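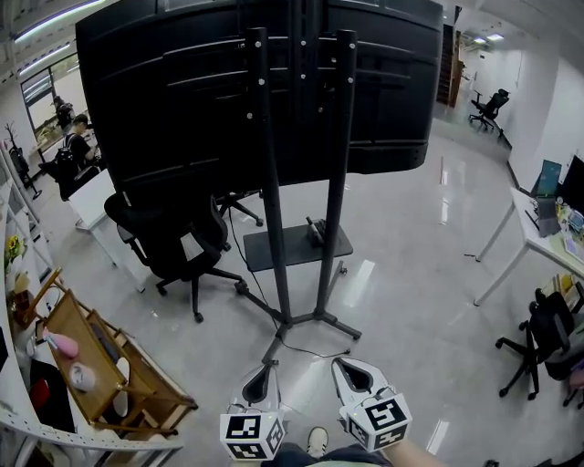 Figure 3. Shared office floor with a display on a mobile stand, seen from behind. Desks and office chairs stand on both sides, with open shelving at the left.

4.2 Things on Wheels

The lease for the Todstead floor sorts its contents into two kinds, "fixed" and "loose." Chairs are loose. Desks are loose too, although in 33 visits we never found one that had moved farther than it takes to pick up a dropped pen. The display stands were bought as loose items and are the most expensive objects in that class. They are also the reason we began to doubt the two kinds altogether.

A stand on casters promises that a screen can go wherever it is wanted. The planning documents from Kirnel, the firm that fitted out the floor, repeat the promise often and describe the result as a "roaming wall." In practice a stand roams as far as its cable. The one in Figure 3 has a thin black cable running off across the floor, and cables of this kind did more to fix the position of equipment at Todstead than any floor plan we were shown. Staff spoke of displays "living" in a spot. One told us that a display had "always" been by her desk. The floor had been open for 18 months.

Once a display settles, it begins to do the work of a partition. Kirnel had removed the partitions, at some cost, and the screens grew back in their place. The fronts received plenty of attention in meetings. The backs, with their ridges and bolts, received none, though for a good part of the staff the back was the only side they saw between arriving and going home. When we asked people to sketch the floor from memory, they drew displays as thick lines, the same way they drew walls. Several left off the wheels.

Chairs behave differently. They are the only furniture on the floor that travels freely, and they travel without much supervision. A chair is borrowed for a short talk in front of a display, the talk ends, and the chair stays where it was left until someone needs it or trips over it. In Figure 3 one mesh chair stands directly in front of the display, the base of another shows behind the stand, and a third sits farther off in the corridor beside the white wall. We came to call such chairs "strays." The term was ours, but staff took it up with enthusiasm, and by May it had entered the minutes of the Rultasura project.

Stefanou's rule of thumb, which the fit-out manual prints in bold, holds that a shared floor should have no surface without a purpose. The shelving had been given one (project materials) and had quietly acquired others. Yellow flowers stand on one of the higher shelves in Figure 3, and a pink toy sits in a tray-like rack on the same unit. Neither category of object appears in the inventory, which runs to 400 lines and was last revised before anyone moved in. We found the shelves a better guide than the inventory to which parts of the floor people thought of as theirs. Desks were assigned and could be taken away again. A shelf was claimed slowly, one small thing at a time, and the claims held up well -- during the spring rearrangement two desks changed hands and the flowers were left alone.

We therefore replaced the lease's two kinds with three: items that move daily, items that could move and do not, and items that no one has permission to move but everyone steps around. The display stands fall in the second group. Their cables, for the purposes of Section 4.3, are counted in the third.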